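Zasatlow Stores, Hasach branch
Minutes of the staff meeting on shelf automation, April
Held in the upstairs break room, 7.15 a.m., before opening

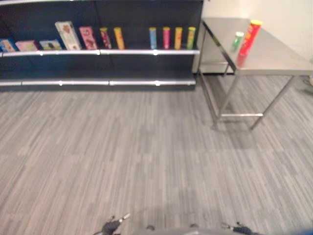
Present: Amber Verbruggen (branch manager, chair), Azra Nedeljković (night replenishment), Noemí Nava (day floor and tills), Hendrik Van den Broek (Danent, installation and support), Ezequiel Bermúdez (staff representative, minutes)

Apologies: two of the night team, who had finished at six and preferred bed. The meeting felt unable to criticise.

1. Minutes of the last meeting

Agreed, with one correction. Noemí did not say the robot was "slower than her nan". She said it was slower than her nan on the snack aisle. She asked for this to be put right in fairness to her nan, who is quick elsewhere.

2. Where we are with the robot

Hendrik reported that the Danent unit has now done 33 night shifts at Hasach. It works on snacks, biscuits and boxed goods. It does not do chilled, glass, or anything in a bag. Bags are planned for a later software release. Asked when, Hendrik said later.

Snack tubes remain its best product, being all much the same shape. Upright boxes are harder. It can pick them up well enough, but a thin box does not always stay where it has been put, and the unit has no strong feelings about a lean. Azra said she does have strong feelings about a lean and has been going along behind it.

Amber asked how much going along behind it. Azra said most of the aisle, most nights. Hendrik said this was useful feedback. Azra said it was also unpaid supervision, and asked for both descriptions to be minuted.

Hendrik explained that the placing tolerance can be tightened but the unit will then take longer over each item. Present rate is 400 items a shift. The figure in the original proposal was 2000. Ezequiel asked which of these numbers the rota had been based on. Amber said the rota had been based on the proposal. There was a short silence and somebody put the kettle on.

Action: Hendrik to try the tighter setting on boxed goods only, and report the rate in writing.
Action: Amber to redo the night rota on the real figure.

3. Hours and jobs

Ezequiel read out the question that had come up most often from staff, which was whether anyone was going to lose hours. Amber said head office's position was that the unit "frees colleagues for customer-facing work". Azra pointed out that she works between ten at night and six in the morning, when the doors are locked, and wondered which customers she would be facing.

Amber then gave the position in ordinary language. No contracted hours will be cut at Hasach before the end of the trial. After that she does not know, and would sooner say so than make something up. Overtime on nights has already gone down and she accepted that for two people this is a real loss of money, whatever the leaflet calls it. Ezequiel thanked her for the straight answer and asked for the commitment on contracted hours in a letter, signed by someone above her.

Noemí asked about moves from nights to days. The night premium would be lost, and not everybody can do days. One colleague took nights in the first place to be home for the school run. Amber agreed that any move would be by request only.

Action: Amber to get the letter. Ezequiel to chase the letter. Both expected this to be needed.

4. New duties on nights

Since the trial began the night team has picked up the following without anyone having written it down: setting out stock on the steel table for the unit to reach, turning labels to the front, wiping the sensors, moving cages out of its path, and restarting it when it stops and thinks. Azra had made a list on the back of a delivery note. It ran onto a second delivery note.

Hendrik said that loading the table was always meant to be a human task. Azra said she had no objection to loading the table and merely wished to be graded for it. Jaber, our other branch on the trial, has a "robot attendant" rate for the same work, worth a small amount per hour. Amber had not heard of this. Noemí had heard of it from a cousin at Jaber and could produce the cousin.

Agreed that the duties should be in a job description and paid at whatever Jaber pays. The title "robot attendant" was not liked. Suggestions were taken. Most cannot be minuted. "Shelf lead" was carried with one abstention.

Action: Amber to speak to Jaber about the rate.
Action: Azra to type up the delivery notes.

5. Safety and manners

No injuries. One near miss, when a colleague walked backwards out of the stockroom with a pallet truck and met the unit coming the other way. The unit stopped as it should. The colleague did not, but missed. The corner by the stockroom door is to have a mirror.

Hendrik reminded everyone that the stop button is there to be used and that pressing it does no damage. Several people had believed they would be charged for a call-out. They will not. Noemí asked whether it could be pressed for being annoying. Hendrik said the button does not ask for a reason.

Please do not leave anything in the unit's working area. Please also do not hand it things. It does not know what to do with them and neither does Danent.

Ezequiel raised the matter of what the unit's cameras keep. Hendrik said the pictures are used for checking shelf work and faults, and that faces are blurred before anything leaves the building. Staff would like this on paper, along with how long pictures are held and who may look at them. In particular, staff want it stated that they will not be used for timing breaks. Amber said she had no wish to time anybody's breaks. Ezequiel said he believed her and would still like it on paper.

Action: Hendrik to supply a one-page note. One page was stressed.

6. Days and the shop floor

Noemí reported that the morning tidy of the snack aisle now takes longer than it did, chiefly gaps and boxes facing odd ways. Against that, the heavy cases are no longer being split open on the floor at opening time, and her back has noticed. She would like to keep that part.

Customers ask where the robot is. They are disappointed to be told it works nights. One gentleman asked if it could be got up.

7. Training

Each of the night team is to have 480 minutes of paid training, which Hendrik confirmed is one working day and could have been written as such. The first session was set for a Sunday. It was moved after discussion lasting over 33 seconds, most of it Azra saying no.

8. Any other business

The break room microwave is still broken. It was noted that the shop has a machine that can pick up a tube of crisps and none that can warm soup. Amber to buy a microwave out of petty cash.

Azra asked that the unit not be given a name by head office. Hasach staff already have one for it.

Meeting closed at 8.20 a.m. Next meeting in the same room, same time, once the letter has come.

Minutes taken by E. Bermúdez. Corrections to him by the end of the week, on paper, and legible please.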